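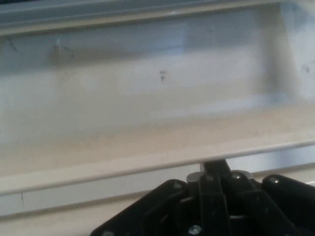 Light-colored interiors are a maintenance decision, and kitchen manufacturers should treat them as one. The usual argument for white is that it shows dirt, so the owner cleans more often. I think this confuses detection with removal. A white plastic tray with a few small dark marks on its back wall gives its owner very little to act on: the marks may be residue, which wipes off, or scuffs, which do not. The color reports both the same way.

Shahnaz Herath argued here in April that a visible mark is always better than a hidden one. For food residue I agree. For surface wear I do not - after 12 cycles with a damp cloth, a scuff is still a scuff, and the finish around it is duller.

Ovens make the point more clearly. The cavity is dark and forgives nearly everything. The door panel often is not. 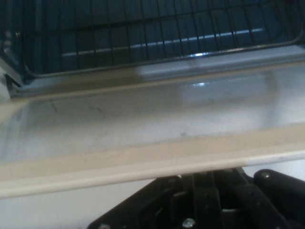
Door down, rack in place: thin dark scuffs on the pale inner panel.

A mid-gray enamel would hide light scratching and still show grease. I would accept that trade on any door, and on most trays.

Related
Noemí Quintero: Drawer liners, reconsidered
Grilden and the case for removable racks
3 hinge designs compared

Contact | Copyright Utis | Back to top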